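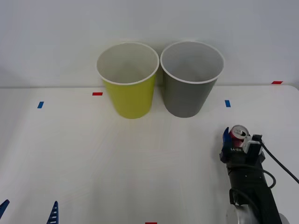 Chapter 3
Showing, not telling: teaching a robot by demonstration

I learned to drive in my aunt's car in Trumville, and I can't remember a single useful sentence anyone said to me about the clutch. What I remember is my aunt putting her hand over mine on the gear stick and moving it. After a few goes my hand knew where second was. I bring this up because I spent the first two chapters telling you how to write down a motion, with joint angles and waypoints and all the rest of it, and now I'm going to ask you to put the pencil down and grab hold of something.

Think about a drinks can and a couple of paper cups. Suppose you want the can moved from one side of a table to the other and set down beside the cups without knocking either of them. With the methods from Chapter 2 you would measure where everything is, pick a path, decide how hard to squeeze, and type it all in. Fine! Now shift the cups by the width of your thumb and do it again. By the third time you'll be wishing you could just say "look, like this" (I certainly was).

Well, you can, and there are 2 main ways of going about it.

3.1 Guiding by hand

The first is the one my aunt used. You switch the arm into a mode where the motors hold up its own weight and nothing more, take it by the wrist, and walk it through the job. The robot records its joint positions as you go. The proper name is kinaesthetic teaching, and you'll meet that word in papers, but in our lab everybody says "dragging".

Dragging is lovely to start with. You feel the table through the arm when you touch it, and you feel the arm getting awkward near the end of its reach. The trouble is that you're standing there, with your elbows and your sleeves, right where the cameras are trying to look. And if there are two arms, you'll find out quickly how hard it is to drag one smoothly with each hand. Duarte Louro, who shared a bench with me at Tomar, could do it. I never got the knack and my recordings wobbled terribly.

3.2 Driving from a distance

The second way is teleoperation. You hold a controller, or a small copy of the arm, and the real one follows what you do. Your body stays out of the way, so the cameras record much the same view that the robot will have later when it's working alone. That matters more than beginners expect, and we'll come back to it in section 3.5.

What you give up is touch. On most cheap set-ups you can't feel a thing through the controller, and a soft drinks can is a very good teacher here: squeeze too little and it slips, squeeze too much and you hear that horrible little crackle. People learn to watch the fingers and go slowly. Mateja Delić, who ran the Botstead practicals with me, made every new student pick up and put down the same can until they stopped holding their breath. I thought it was a bit harsh at the time. I now do exactly the same to mine.

3.3 Setting out the table

Before you record anything, set out the table. Put down short strips of coloured tape to mark positions and write in your notebook what each colour means, because you will forget over lunch. Keep the background plain if you can. Wipe up anything spilt. Then decide where your objects may start, and move them a little between one demonstration and the next. If the can always begins on exactly the same spot, you're teaching the robot about that spot and hardly anything about cans.

How many demonstrations do you need? Students ask me this in the first hour, every year, and I can only tell you what we did. In the Gamolness project we planned for 100 and recorded 139, and the extra ones were there to replace recordings where somebody had sneezed, bumped the table or changed their mind halfway across. Keep the bad ones in a separate folder, by the way. We'll use them in Chapter 5.

One more thing about changing your mind. When you pause in the middle of a movement to think, the robot records the pause as faithfully as everything else, and a model trained on lots of pauses will happily stop in mid-air and stay there. So do your thinking first. Run through the whole job with your own bare hand, out loud if it helps, and only then pick up the controller.

Before you read on

Find an empty can and two cups, and ask a friend to shut their eyes. Guide their hand through picking up the can and standing it next to the cups. Then swap the cups' places and do it again using only spoken instructions. Write down every word you had to use the second time, and keep the list handy for section 3.4.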